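Household Materials, Unit 4: Sorting and Rinsing Bottles
Handout prepared by Honeylyn Magbanua, Trerkalton Evening Classes

Welcome back, everyone! Last time we got a bit carried away with jars, so bottles had to wait, and I do think they deserve an evening of their own. Please bring two or three from home, any size you like, and leave the labels on.

Start by sorting your bottles by size. Small water bottles usually hold 600 ml or less, and they go in the front crate. The big drink bottles with wide necks go at the back – they tip over easily if you crowd them. Then look at the caps. Leave a cap off while you rinse and put it in the saucer by the sink, and we'll match them up again at the end of class.

Before you peel anything, read the label. On a clear bottle you can often read the back of it through the plastic, only the wrong way round, as with the large characters 茶之果 on this big one. The red banner on the front reads 东鹏饮料, and I'd like you to copy a maker's name like that into your notebook exactly as printed.
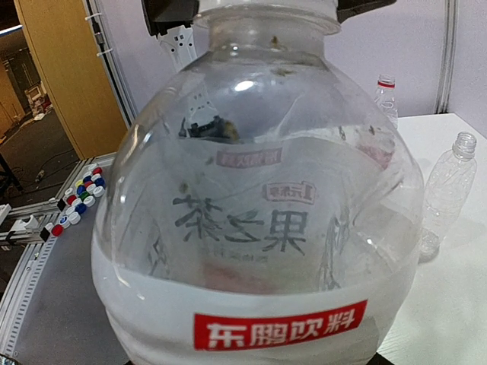

Rinsing and checking

Use 200 ml of lukewarm water for a small bottle and 700 ml for a large one. Swirl, empty, and hold it up to the window. Specks like to sit on the shoulder, where the plastic curves in, so wipe there with a soft cloth, inside if your brush will reach.

For next week: read page 58 of the Jaidee workbook and bring one label, dried flat.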